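Taletti Puzzle Library: Frequently Asked Questions

Reading time: 2 minutes
Print this page | E-mail this page

Welcome! We lend jigsaw puzzles to anyone in Brandlow and the villages nearby, and we love it when new people find us. If your question isn't answered below, write to Rūta Petrauskas at the desk.
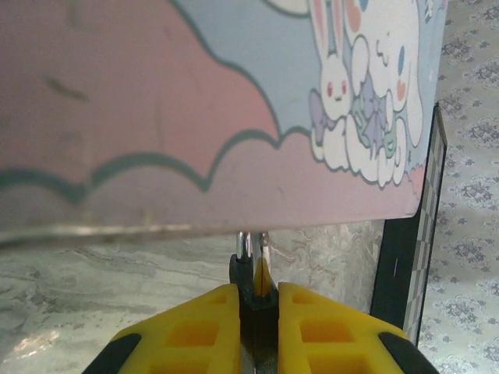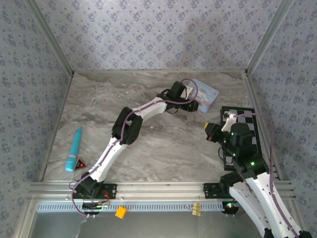 How do I join?
Come by the Kuruc Street room with something that shows your address. Joining is free, and you can take a puzzle home the same day.

How many can I borrow?
Two at a time, for 34 days. We picked that number after a long argument and it seems to suit people!

How big is the collection?
We have 400 puzzles on the shelves, from chunky wooden ones for toddlers up to a 5,000-piece map of the night sky that has beaten me twice (I'll get it this winter, I swear).

What if a piece is missing?
Please tell us! Write it on the slip inside the lid, with a rough sketch of where the hole is. We don't charge for a lost piece. Anda, our spare-parts drawer (yes, it has a name), has saved more puzzles than you'd think, and a few members cut new pieces from card and paint them beautifully.

Do I have to take it apart before I bring it back?
Yes please. Bag the pieces and put the bag in the box. If you sorted the edge pieces, give them their own small bag and the next person will adore you.

Can I donate puzzles?
We'd love that. They need a box with the picture on it, and we ask that you've put them together once so we know they're complete. January is our busiest month for donations, so expect a wait before yours reaches the shelf.

Is there a puzzle night?
There is, and it's so much fun! Doors open at 7 p.m. and tables seat up to 8. Beginners are very welcome, and you can join a table halfway through.

Can I reserve one?
Yes, by e-mail or at the desk. The garden series usually has a waiting list.

Contact us | © Taletti Puzzle Library | Back to top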